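Questions I get asked about Garia brake pads and discs
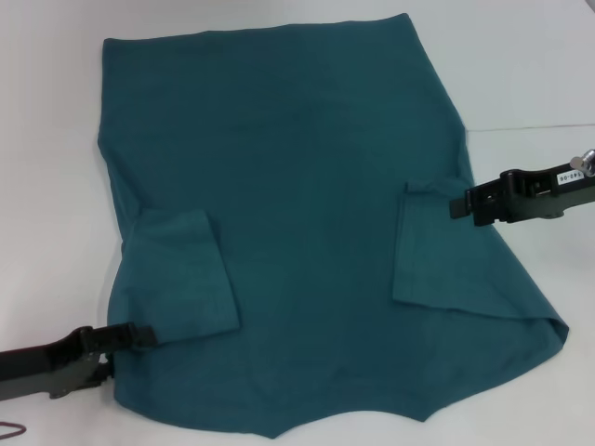 Page last changed: June

I'm Botond, and I sell brake parts for older family cars from a unit in Poterley. I answer the same emails most evenings, so I've put the usual ones on a page. If yours isn't covered, write to me anyway!

Will the Garia front set fit my Murkell estate?

Probably, but check your hub first. Murkell changed the front discs partway through production and the registration doesn't always tell you which ones you've got. Send me the last part of your chassis number (it's on the plate under the bonnet) and I'll look it up before you spend anything.

What's in the box?

Two discs, four pads, the anti-rattle clips and a little sachet of grease. No caliper bolts, sorry. I sell those separately under part number 1035, and I'd get new ones if yours have been on since the car was built.

Are Garia pads noisier than Fortin ones?

A bit, for the first week or so. I've run both on my own car and the Garia pads grumbled at low speed until they'd bedded in. The Fortin ones were quieter from the start but left my wheels absolutely filthy — take your pick.

How do I bed them in?

Gently. Do a run of medium stops on a quiet road, with a good gap between each one so everything can cool, and don't sit with your foot hard on the pedal afterwards. Then go easy for the first 200 miles if you can.

Do you sell just the pads?

Yes, the pads on their own are part number 760. Measure your old discs before you order. The minimum thickness is stamped on the edge, though you may need a wire brush to find it (I did).

My wear light is still on. Have I got a duff set?

Unlikely. On the Murkell the sensor lead is a separate piece and once it's worn through it has to be replaced. Zsolt Deák fitted his pads twice before he rang me about this!

How much is postage?

Pads go for a flat fee, discs cost more as they weigh a ton. You'll see the price at the basket. Orders in by 2 p.m. go the same day, except Wednesday, when I'm shut.

Can I return a set?

Yes, if it hasn't been fitted and the box is still fit to sell. Email me first so I know it's coming, and put your order number inside the parcel.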